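3.2 The bimanual kit under review

The second product in our comparison is the two-arm kit sold by Bravmont under the name Plunent. It is delivered with the arms, the grippers and the control software Maeng. We chose the version without tactile sensors, which is also the cheapest one on offer.

According to the manual, assembly should need 2 hours. Our first assembly took almost 7 hours, mostly because the cable connectors are not marked clearly. After this, the kit was used in our laboratory at Clendwood from October on, and no part had to be replaced.

The kit was tested with flat objects which are too wide for one gripper. For such objects both arms must take opposite sides, and a small error of one arm is passed through the object to the other. Figure 4 shows the arms at the two sides of a framed board, with a case of poker chips left on the table. 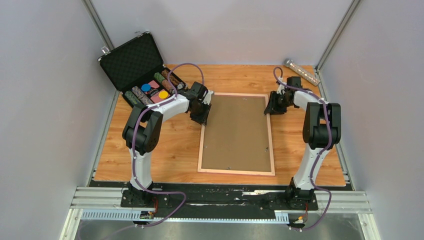

Figure 4. Both grippers at the frame of the board.

The software lets the user set a force limit for each gripper separately, but the two values are not compared with each other. We consider this a weakness of the product. When the limits were set differently, the board was turned slightly during lifting, and we had to correct the values by hand. The supplier has been informed of this point.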